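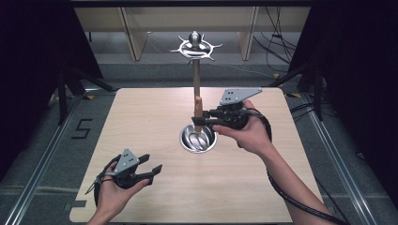 **Loan Processor, Residential Mortgages**
Allham Home Lending, Jaramillo office
Full time, on site four days a week

Allham Home Lending is hiring a loan processor for its Jaramillo branch. We write purchase and refinance loans for single-family homes, condos and small rental properties. The branch closed 435 loans last year with a staff of 19. This is a new position, added when we split the processing desk into purchase and refinance teams. The person hired will work on the purchase side and report to Jovita Sandoval, processing manager.

## What the job involves

- Take over files from the loan originators once the application is signed
- Check pay stubs, tax returns, bank statements and gift letters against the application
- Order the appraisal, title work, flood certificate and employment verifications
- Keep borrowers and real estate agents posted at least once a week, by phone or email
- Submit the file to underwriting and clear conditions
- Work with the closing desk on the final figures

A processor here carries up to 26 open files. Spring and early summer are the busiest months, and some evening work should be expected then. Overtime is paid.

## What we are looking for

- Two years or more processing residential loans, conventional and FHA
- Comfortable reading self-employed tax returns, including partnership returns
- Clear writing and a decent phone manner
- Spanish is helpful but not required
- VA or USDA experience is a plus

We use Vurko for loan files and document tracking. You do not need to know it already. Emiliano Quezada runs a week of training for new staff, and you will sit with another processor for your first five files.

## Pay and benefits

Hourly pay depends on experience and will be discussed on the first call. There is also a monthly bonus based on files closed. Health and dental coverage start after 30 days. We offer a retirement plan with a company match, paid holidays, and 15 days of paid time off in the first year. We pay up to $800 a year toward courses and exam fees.

## How to apply

Send a resume and a short note about the kinds of loans you have handled to Soledad Tapia in the hiring office. No cover letter is needed. First calls take 20 minutes, followed by one interview at the branch with Jovita and one of the originators. We will ask for two work references before making an offer.

We would like the new processor to start in December. A background and credit check is required for this position. Allham Home Lending is an equal opportunity employer.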